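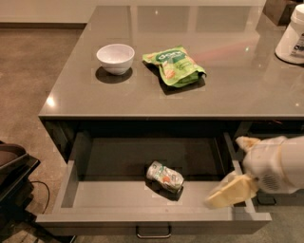 Gray quartz counter with the drawer open below.

Coltance Faven Laser Measure: Review After a Leasing Season

I lease apartments and small retail spaces for Gaete, a brokerage in Wutska. Much of the work is measuring. Owners give us floor plans that are wrong, or old, or missing, and a tenant who is told a bedroom will take a king bed will remember it if the room doesn't. For years I used a tape and a clipboard. In April the office bought a Coltance Faven, and I have used it in more than 48 units. This review covers the device and the phone app that goes with it. We paid $230 for it at the regular price.

What you get

The box has the measure, a wrist strap, a belt pouch, a charging cord and a folded sheet of instructions. The sheet covers the basic length measurement and not much else. The full manual is a download, and you will want it if you plan to use the indirect height function or change the reference point.

The Faven is a little longer than a deck of cards and thicker. It has rubber on the corners and a flat base. There are five buttons. The large one in the middle fires the laser, and you press it a second time to take the reading. The screen is readable in a normal room and in most hallways. In a storefront with the sun coming in I had to turn my back to the window.

Accuracy

I checked it against a steel tape before I trusted it. In our own conference room the two agreed on both walls. In an older building with plaster walls they disagreed slightly on the long wall, and when I measured again I found that the tape had been sagging. I have no complaints here. For leasing work it is more exact than we need.

The bigger risk is the reference point. The Faven can measure from its front edge or its back edge, and it remembers the last setting when you turn it off. If someone else in the office borrows it and changes that, every number you take will be off by the length of the device. I lost most of a morning to this in my second week and had to go back and redo a whole floor of a walk-up. There is a small arrow on the screen that shows the setting. It should be larger. 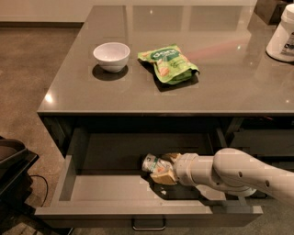

The kitchen counter, with a small white bowl and a green snack bag.

The app

The app is where Coltance wants you to spend your time, and it is the weaker half of the product. You draw a rough room on the phone with your finger, tap a wall, take the reading, and the number drops onto the wall. When all the walls have numbers the drawing straightens itself out. In a plain rectangular room it works fine. You can finish a bedroom in a couple of minutes and have something you could send to a prospect.

Closets, bump-outs and angled walls are harder. The app will let you add a corner, but it likes to snap it to a right angle, and you have to turn snapping off in a settings menu three screens deep. It turns itself back on for the next room. I have reported this and got a polite reply.

Exporting is free for a plain picture of the plan. If you want a PDF with your company name on it, or a total square footage by room, you need the paid plan at $84 a year. I think the square footage ought to be in the free version. Anyone who buys a device like this wants it. We pay for the plan and I would grumble less if it had been mentioned on the box.

Bluetooth pairing was fine on my phone. Josefina Sepúlveda, who handles our retail listings, could not get hers to stay connected until she deleted the app and put it back. After that it held.

Kitchens and baths

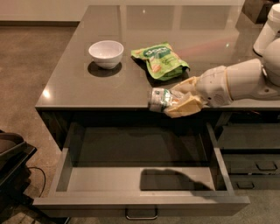 Kitchens take me the longest of any room, and the Faven helps less there than it does elsewhere. Prospects ask for the clearance between the counter and the opposite wall, the height from counter to upper cabinets, and whether their own refrigerator will go in the opening. The first and the last are easy shots. The middle one means pointing the laser up from the counter, so the device has to sit flat on it, and you need a clear patch to set it down. What you don't want to do is aim down at the top from above. A dark, glossy counter like this one, with light streaking across the polish, tends to give me an error code or a reading that jumps each time I press the button. I lay a sheet of paper on the stone and aim at that. The same goes for mirrors, glass shower doors and high-gloss tile. Coltance sells a target card for this purpose, and I have never felt the need to buy one.

For the refrigerator opening, take the width at the floor and again at the top. In older buildings the two are often different, and the smaller number is the one you give out. The Faven has a minimum and maximum mode that is meant for this. I find it slower than just taking two readings.

Drawers and cabinet interiors are still a job for the tape. The device is too long to sit inside most of them.

Retail spaces and outdoors

Josefina used it through the summer on vacant storefronts and had a better time than I did with the kitchens. Long empty rooms are what it is good at. One person can measure a deep retail bay standing in one place, where we used to need two people and a tape that wanted to twist. She also used the indirect height function for ceilings with ductwork in the way, and her numbers matched the landlord's drawings closely enough that he stopped asking us to recheck.

Outdoors in daylight you cannot see the red dot past a short distance, and this model has no camera viewfinder. For frontage or parking we still use a wheel. If you sell land or work mainly on exterior dimensions, look at something else.

Battery and wear

The battery has been good. I charge it when I remember, usually every couple of weeks, and it has not died on me during a showing. The charging port has a rubber flap that is already loose. I dropped the measure once down a flight of concrete stairs. It has a scuff and still reads the same as it did before.

The belt pouch is poor. The snap opens when you sit down in a car. I keep the measure in a jacket pocket now.

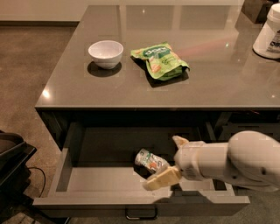

Corner of the same counter, from the open side of the floor.

Support

I called the support line once, over the snapping problem, and wrote to them once. The call was answered in the time it took me to walk to my car. The person on the other end knew the device well and the app less well. Bořivoj Jireš, who manages several buildings we lease for, has the previous Coltance model and says his was replaced under warranty without an argument when the screen went blank. He still uses the older one and sees no reason to change. He has never installed the app.

Should you buy it

If you lease or manage apartments and you measure rooms every week, yes. It has saved me real time on each unit, mostly by letting me work alone and by putting the numbers straight onto a drawing I don't have to redo at my desk. If you measure a few times a year, a cheaper laser with no Bluetooth will do the same work and you can write the numbers on paper.

Whatever you buy, keep your tape in the bag. And don't publish a square footage for a lease off any handheld device without checking which measuring standard the owner uses. Two people with the same laser can come up with different totals for a retail space depending on whether they count to the inside of the wall or the middle of it.

Good: accurate, tough, long battery life, quick in empty rooms.

Bad: app snaps corners when you don't want it to, yearly fee for square footage, weak on shiny surfaces, pouch.

Update: A new version of the app came out in October. Snapping now stays off when you turn it off. The fee is the same.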